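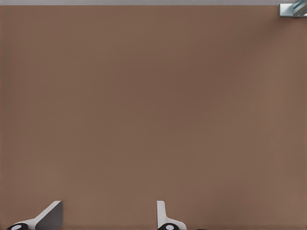
Staff report, Sturnia

Release 4 of the Grastar environmental reporting platform went live at Geltholm on 10 Oct 2025. The update moves emissions, water and waste records into one database and replaces the older spreadsheet import.
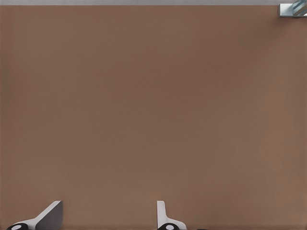 Flat brown surface, computer rendering.

Anghel, the contractor for the data layer, migrated 2,589 site records. Each record now carries a unit code and a change log – both were optional in the previous release. Batch uploads are limited to 4,000 rows per file, up from 3,000.

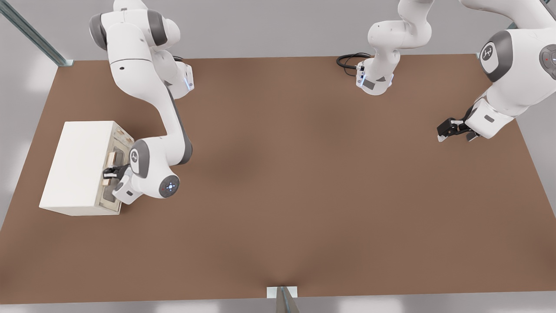

White robot arms above a brown tabletop. Rendering.

The old import format will be accepted until February. Sites with open reporting periods should close them before switching.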